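Flistora Forums > Home and Furniture > Tables and Desks
Thread: Is my tabletop actual wood or am I being had
1007 views

plankton_dad
Bought a Grevholm table secondhand last weekend. Seller said solid maple. My brother-in-law knocked on it twice, made a face like a doctor, and said "that's a picture of maple." He has never owned a table that didn't fold.

It's pale blond, wavy lines running across it, a bit of shine. How do I tell without taking a saw to it? I paid solid maple money and I would like to go on feeling good about that.

sawdust_sally
Look at the end. If the lines on the top carry on over the edge and turn into end grain on the short side, it's a solid board. If the edge looks like a strip somebody ironed on, somebody ironed it on.

gladys3535
Check underneath too. Manufacturers put all their lying on the top side. Mine is glorious above and oatmeal below.

plankton_dad
Underneath is painted. Edges are rounded over and also painted. I see now why the listing had only the one photo.

mortise_and_tenant
Painted underneath means veneer. Sorry for your loss.

sawdust_sally
It does not mean veneer. I painted the underside of my own solid top so it would stop soaking up damp from the basement. Plenty of people do both faces.

mortise_and_tenant
Plenty of people you know, maybe. A factory doesn't spend paint hiding good maple. I've refinished 7 of these and every one was veneer on something brown.

sawdust_sally
Seven Grevholms?

mortise_and_tenant
Seven tables.

sawdust_sally
Right.

gladys3535
Look for repeats. Printed stuff uses the same sheet over and over, so find one odd squiggle and go hunting for its twin. I found the same knot in four places on my hall cabinet and now I can't walk past it without saying hello.

plankton_dad
Spent my Saturday night doing this with a flashlight. No twins. My wife asked what I was looking for and I said "a second squiggle" and she went to bed.

Also, is the finish supposed to look cloudy when the light hits it? I put Dunex polish on it, and then a bit more Dunex when the first lot did nothing, and I'm worried I've fogged it.

mortise_and_tenant
Stop putting things on it.

jugah_fan_club
Seconding the stop. Most of the time it's only glare, though. A satin finish will throw a whitish patch back at you from a low angle and it looks like you've ruined it. Move your head. If the patch moves too, you haven't. Mine has the same pale wavy business going on and I spent all of January convinced there was a stain in the middle.

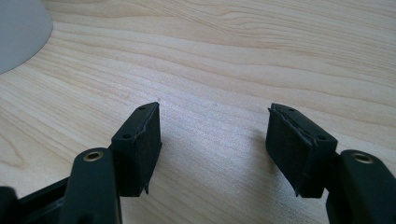 So I'd leave it alone for a couple of weeks, wipe it with a barely damp cloth, and see whether you still hate it. As for real or not, I never found out about mine and it holds up dinner fine. It was sold to me as "maple style," which could mean anything up to and including a maple.

gladys3535
"Maple style" is what I put on my pancakes.

sawdust_sally
I'd still want to see an edge. Is there a screw hole anywhere underneath? Shine the flashlight in. Solid wood is the same color all the way down, and chipboard looks like breakfast cereal.

mortise_and_tenant
That one's a good idea, I'll give her that.

plankton_dad
Took one leg off. Pale all the way in, no cereal, no layers that I can make out. Brother-in-law has been informed. He says it could be birch.

mortise_and_tenant
It could be birch.

sawdust_sally
It could, yes.

plankton_dad
Does anyone know how the leg goes back on? There's a washer left over.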